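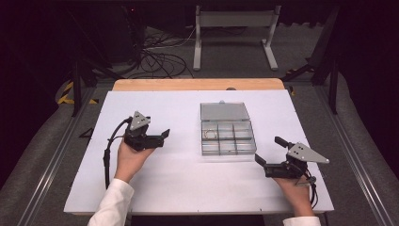 A clear plastic organizer on the white work board

Frequently asked questions about jewelry storage and care

These answers are written by Rehema Nyamweya for customers of the Quintana bead and jewelry shop. If your question is not in the list, please write to us and I will try to add it.

Why does my silver become dark when I do not wear it?

Silver reacts with small amounts of sulfur in the air. It comes from many places, for example wool, rubber bands, some kinds of cardboard and also cooking. When you wear the piece often, the rubbing of the skin and clothes keeps it bright. In a drawer it has no such help. Put it in a small bag with a zip, press the air out, and close it well.

Is a plastic box good for jewelry, or must I buy a wooden one?

A plastic box with compartments is good enough for most people. The important thing is that every chain has its own place. Please avoid soft PVC, the kind with a strong smell, for it can leave a sticky film on metal and on stones. Hard plastic makes no such trouble.

How can I keep thin chains without knots?

Close the clasp first. Then lay the chain down in a loose circle and do not put a second one on top of it. For a very thin necklace you can pass one end through a drinking straw and close the clasp outside of it. I do this each time when I travel.

I have a knot already. What should I do?

Do not pull. Lay the chain on a flat, light surface where you can see it well, and put one drop of baby oil on the knot. Take two sewing needles and open the knot slowly from the middle. It can need 30 minutes, and you should take a break if you become angry. After this wash the oil away with warm water and a little dish soap.
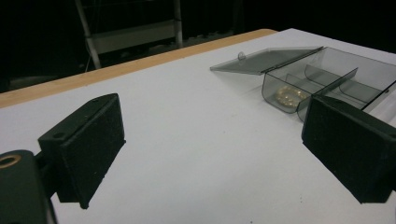 Can gold and silver lie in the same box?

Yes, in the same box, but not in the same compartment. Silver and most gold are soft enough that a harder piece will scratch them. Stones are the bigger danger. A diamond ring will scratch almost everything that touches it.

How do I clean gold-plated pieces?

Only with a soft, dry cloth, and with light pressure. The gold layer is very thin and every polish takes a bit of it away. Never use the dipping liquid for silver. Perfume and hand cream should be dry on your skin before you put the bracelet on.

What about pearls?

Pearls need a little moisture from the air, so do not close them in a plastic bag for a long time. Keep them flat in a cloth pouch. If they hang, the silk thread becomes longer. We restring a pearl necklace in the shop in 3 weeks, or somewhat longer in December.

Do you sell the inserts for the Rurard boxes separately?

Yes. Ask for item 394 at the counter. They fit only the large box, and they cannot be returned when the package is open.

Can I bring my old jewelry for a check?

You are welcome to bring it to our Hullutgate shop in the morning, before 11. We look at clasps, jump rings and stone settings. We do not give a written value for insurance, for this you need an appraiser.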